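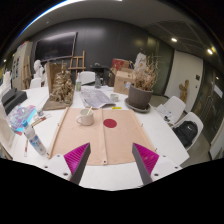

The hand-held gripper at the art room table, with a mug standing on a canvas cloth.

About Us

Pedolcombe is a school of art and applied automation. We have 65 students and share a building with Mallus, the workshop that makes our gripper fingers.

Open day is in August. Doors open at 10 a.m. and the last demonstration starts at 3 p.m. Visitors can try a hand-held gripper on everyday objects such as mugs, pens, bottles and folded newspaper. Each turn lasts 2 minutes, and children are welcome with an adult. Last year roughly 700 people came.

The demonstrations are part of Oda, our second-year course. Students learn to pick up and set down art supplies by gripper, then write up what they did. The Oda library holds 1678 of these write-ups, and visitors may read them in the front office.

Groups of ten or more should book ahead. Parking is on the Vistside side of the building, and the entrance there has a ramp.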